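Good Practice for Robots at the Bench: A Gallery, With Reservations 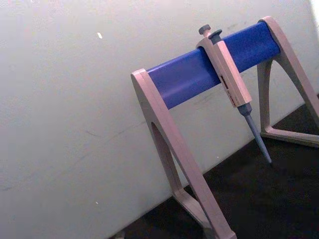

Single-channel pipette on its stand, apparently no tip fitted. The volume window is too small and blurred to read clearly.

Every lab that buys an arm gets a binder of rules along with it. Ours came to 15 pages, written by Gunvor Strömberg and Antigoni Lazaridis after they had read everything they could find on the subject, and I was asked to put together a page for the Oltoscombe site showing the work those rules are meant to cover. I said yes on the condition that I could write my own text. The binder people have read what follows and let it stand, though Antigoni wants it known that she disagrees with the part about speed limits.

My complaint is simple enough. Most of what gets called "good practice" for lab robots was written for big machines in cages, then trimmed down until it fit on a bench. Some of it survives the trimming. A lot of it doesn't.

Take the pipette. It hangs by the hook-like top part of its handle, clipped over a blue bar, and it leans a little. A person reaching for it never thinks about the lean. Rule 5 in our binder says that "all tools shall be presented to the robot in a repeatable position." Fine words. Repeatable to what? A tool that can be hung anywhere along a rail is in the right place only if somebody decided what the right place is and wrote it down. The first draft of the binder gave no position and no allowed error. The current one does, and it took from February until now to get there.

The same goes for the volume setting. Our rule used to say that the robot "confirms the volume before use." I asked how, given a tiny window and a camera that may be looking from the side, and I was told the wording was aspirational. A rule is a bad place to keep your hopes. As it now reads, a person checks the setting by eye, signs for it, and the run doesn't start without the signature. It's slower. I trust it more.

Then there are tips. Chrysoula Sfakianakis wrote the section on them and it's the one part of the binder I would hand to another lab as is. Pipettes go back to the stand with no tip on, every time, whether the last user was a person or a machine. Anyone can check that at a glance, and you don't need software to tell you if it has been followed. I wish more of the rules could say the same.

On speed limits, I'll be short. The binder sets one limit for when people are near the bench and another for when they aren't, and leaves it to the shift lead to decide what "near" means. Antigoni says judgment belongs with the person in the room. I say two shift leads will give you two different answers, and when I asked Magdalini Papadakis and Eirini Mitsotakis-Vlachou separately, they did. One said arm's reach. The other said anywhere in the bay.

A word about logs, too. We keep them because the rules tell us to. I went through 434 entries for this page, and the box marked "tool condition on return" said "OK" in nearly all of them. Maybe everything was OK. It could also be that people tick the box that lets them go home -- I've done it myself. Gunvor has agreed to swap the tick box for a short written note, and we'll see if the notes are any better or only longer.

None of this is an argument for throwing out the binder. We had no written rules at all before it, and people made up their own, which was worse. But I've sat through enough talks where a slide full of standards was offered as proof that a thing is safe. Standards tell you what somebody promised to do. If you want to know what gets done, go and stand by the bench for an afternoon.

Corrections and arguments are welcome at the Oltoscombe front desk, on paper please. The next revision of the binder will be kept in the same place as this one, on the shelf by the door, with the changed lines marked in the margin.

Page last changed Thursday, June 6, 2024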